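The Forent Open House

Huguette Collet had been promised coffee, and the coffee was bad. She noted this in the little book she carried, under the name of the town, Zindham, and the name of the company, Forent, and then she went and stood with the others by the wall.

There were more of them than she expected. Restaurant people, mostly, in their one good jacket. A man from a hospital chain who kept looking at his phone. Two students who had eaten all the pastries on their side of the table and were now working on hers. She had run kitchens for most of her life and sold the last one in September, and she was here because her nephew owned three steakhouses and wanted to know if he ought to be afraid.

"Go look at it," he had said. "You hate everything. If you like it, I'll buy one."

A young man named Millet clipped a microphone to his collar and welcomed them to the future of the line. He said it just like that, the future of the line, and paused after it. Huguette drank some of the coffee.

The system was called Wovine. It had learned to cook, Millet told them, the way a pilot learns to fly, which meant in a simulator. Before it ever touched a real pan it had worked in a kitchen made of numbers. It had handled 3,659 steaks in there, and not one of them had cost a cent.

"What did they weigh?" Huguette asked.

Millet smiled at her. "Sorry?"

"The steaks. When it picked one up, what did it weigh?"

"They have physics," he said. "Mass, friction, all of that is in there."

"Do they drip?"

The man from the hospital chain looked up from his phone for the first time.

Millet said that was a great question and that they would have time for great questions at the end. He dimmed the lights and brought up the big screen, and the room leaned in a little, the way rooms do when the lights go down. Huguette had seen people lean in like that for a salad spinner.

She had to admit it was a handsome piece of meat. The fat went all the way around it in one thick, even band, and the marbling ran through the red like cracks in an old sink. In forty years no butcher had brought her one that looked like that, and if he had she would have asked him what he'd done to it. The plate had a blue glow around it. At the bottom of the screen were the machine's two black fingers, spread wide, with the cutting board behind one of them.

"You're looking through its eyes, more or less," Millet said, and a woman near the front said wow.

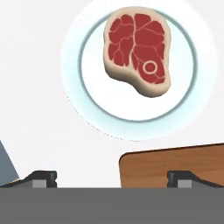
"What happens when a customer sends one back?" said the hospital man.

"The ticket goes to a person," said Millet. "Wovine doesn't handle returns at this stage."

"So you still need the person."

"At this stage."

Huguette wrote down at this stage. She had already written it twice, so she only made a mark next to it.

The lights came up, and they were led down a hallway to see the real one. It stood behind a low glass wall in a kitchen that was too clean, one arm bolted to a counter, with a burner and a pan and a tray of meat in front of it. Supermarket strip steaks, thin at one end. Someone had patted them dry with paper towels. She could see the towels in the trash.

"Why were they dried?" she asked.

"It grips better," said an engineer, before Millet could get there. She was a tired woman with her sleeves pushed up, and Huguette liked her right away.

The arm came down. It went over the first steak and stopped, and went back up, and came down again a little to the left. It took hold. It carried the steak across to the pan with great care and let go of it over the rim, so that half of it lay in the pan and half hung out toward the counter. Then it went back to where it had started and waited, as though it had done what was asked.

A few people clapped anyway.

"We'll reset that," Millet said.

They reset it. The second one went in flat and sizzled, and there was real applause, and one of the students filmed it. The third went in flat as well. Huguette watched the fat edge curl up off the metal, the way it will if you don't cut it or press it, and she waited for the arm to do something about that. It didn't. The steak sat there bowed like a saucer, cooking in the middle of nothing.

"It's cupping," she said.

"It has a timer," said Millet.

She turned to the engineer. "In the practice kitchen, do they curl?"

"No," the engineer said. "They stay the shape we give them."

"All of them?"

"We change the position. Where the plate is, where the board is. The light." She rubbed her arm. "I've asked for curling. It's on the list."

"How long is the list?"

The engineer glanced at Millet, who was showing the hospital man a brochure. "Some 100 items," she said quietly. "Curling is pretty far down."

They were given tongs on the way out, with the company's name on the handle. Huguette tried hers on the air a couple of times. The spring was stiff and the ends didn't meet.

She called her nephew from the parking lot.

"Well?" he said. "Do I buy one?"

"How many people do you have on the grill?"

"Seven, with the weekends."

"Give them a raise," she said. "There's a woman here who knows what's wrong with it. Call me again when they've listened to her."

He wanted to know what the steak had tasted like. She told him they hadn't served any, and she looked for her keys.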